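Thursday, Varnbridge bench, grasp planner

Carrying on with the left/right arbitration problem from last time. Summary for anyone picking this up cold: the planner chooses a hand per object from a cost made of reach distance, wrist rotation and a penalty for crossing the midline. Near the middle of the table the two costs are almost equal, and the choice flips between perception updates. The arm that had started moving gets cancelled, the other one starts, and a few cycles later they swap back.

09:40. Rebuilt Jemix from the branch with the hysteresis patch. Build clean apart from the usual warnings in the trajectory message headers. Configuration otherwise unchanged. Logging at 100 Hz on both wrists, perception at its own rate.

10:15. Replayed the old log through the new arbiter offline. 3641 perception updates in that log. With hysteresis off, the flips are where I expected them, clustered on objects close to the midline. With hysteresis on and the margin set to the value in the branch, the flips go away, but one object is then held by the wrong arm for the rest of the run. The margin is applied to total cost, so a large early reach cost keeps its advantage long after the object has been re-localised. Changed it to decay with time since the last assignment. Replay looks sensible now. Wrote a unit test for the case with two equal costs, which we should have had from the start.

11:30. Moved on to the segmentation side. Chowdary (the mask merger, for those who only know it by its service name) is still splitting anything transparent. The bundle of clear tubes comes back as 2 masks, one on each side of the rubber band, and sometimes a third for the band alone. The planner then treats the pieces as separate objects and tries to assign a hand to each. Lowering the merge threshold fixes the bundle and breaks the boxes, which get joined up whenever they are close together. A single global threshold is the wrong tool. Put in a per-mask threshold scaled by depth validity: where most depth pixels inside the mask are missing, merge more readily. Depth on the clear plastic is mostly holes, so it gets picked out without needing a class label.

Side effect to watch: the shiny gold and orange box also loses depth at some angles. In replay it merged with the tablecloth once. Added a plane check before merging, so a mask lying on the table plane can't absorb the table itself.

13:50. Start pose. Both hands go palm down at the table edges before the first perception update. The planner takes that pose as its home and computes reach from it. I had been using the nominal home from the description file, and the measured one differs by enough at the right wrist to explain the bias to the left arm in the earlier logs. Now reading it from the encoders at start-up. Ruvton needs the same change in its preview tool or the displayed costs won't match the ones being used.

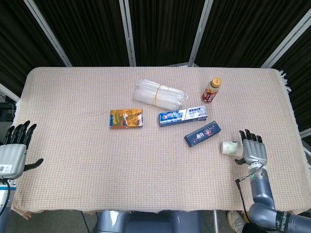
14:30. The cup is the remaining awkward case. Lying on its side, it gets a grasp candidate across the rim and another around the body, and the body grasp wins on stability score. That is fine for lifting, but the approach needs the right hand to back off first, as the cup is directly in front of it and the straight-line path starts in collision. The planner reports this as "no valid trajectory" and hands the cup to the left arm, which then has to reach across. Hysteresis keeps it there. So the new arbiter makes a bad assignment more persistent than the old one did.

Two options. Either add a retreat waypoint whenever the start state is within the collision margin of the target, or treat a start-state collision as a separate failure that doesn't trigger reassignment. I prefer the second and will do the first as well, in that order. Failure codes are currently one enum shared with the IK solver, so it will need splitting.

To do:
3 trials per object with the decaying margin, same layout each time
split the failure enum
measured home pose in the Ruvton preview
check whether the plane check copes with the wrinkle along the near edge of the cloth
raise the collision margin question again before the May release

Branch is pushed, not merged. Config file for the depth-scaled threshold is in the usual folder, and the old values are commented out at the bottom.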